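Trernix Demonstration Cell
Contact-rich manipulation data, collected to order
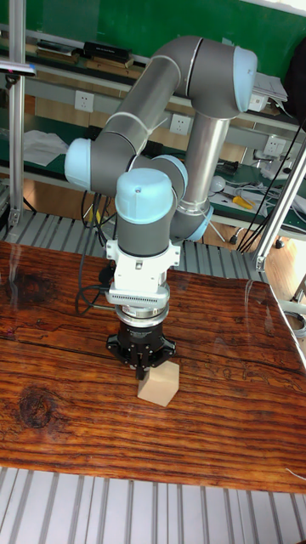 Six-axis arm with gripper and force-torque sensor ring, positioned over a wooden test block.

Product overview

The Trernix Demonstration Cell is a complete station for recording manipulation examples for policy training. It is supplied by Balogun to university laboratories and industrial research departments that need consistent demonstrations over long periods. Each cell combines a six-axis arm, a gripper, a force-torque sensor, fixed cameras and a recording computer, all set up on an aluminum frame before delivery.

The operator guides the arm through a task by means of a hand controller. Joint positions, gripper opening, wrist forces and camera views are stored together under a single clock. An episode may be accepted, repeated or rejected from the controller, and rejected episodes are kept in a separate folder for later review.

Force sensing

The sensor is mounted between the tool flange and the gripper. Readings are corrected for the weight of the gripper at the start of every session. Customers who replace the gripper must run the weight routine again — the recording software will not open a new session until this has been done.

Work surfaces and objects

The standard work surface is a varnished wooden tabletop with a strong natural grain. Plain surfaces may be ordered separately. Customers training vision-based policies are advised to record on at least two surfaces.

The starter object set contains 17 pieces, among them unfinished wooden blocks for reach, grasp and stacking tasks. Replacement blocks are sold in bags of 30.

Reference dataset

Every cell is delivered with the Skotville Reference Set, which holds 1772 accepted episodes of block handling recorded on the same hardware. It is intended for checking a training setup before local collection begins. Episodes are sorted by task and operator. The license permits internal research use; publication of trained weights requires written consent.

Supplied with the cell

Six-axis arm and controller
Gripper with one pair of spare fingers
Force-torque sensor and mounting bracket
Aluminum frame with camera mounts
Fixed cameras (3)
Recording computer with Wumia software installed
Starter object set

Site requirements

The cell must stand on a level floor with grounded electrical outlets within reach of the controller. Lighting should remain constant during a session. Walkways behind the arm base are to be kept clear while the arm is powered, and the customer is responsible for the local safety assessment.

Installation and training

Installation includes camera calibration and one day of operator training. Recalibration is recommended whenever a camera or the tabletop has been moved. Extended training in task design and episode labeling is available at additional cost.

Ordering

Quotations are issued on request. Please state the intended tasks, the available floor space and the preferred work surface. Orders received by the end of January are included in the spring delivery round.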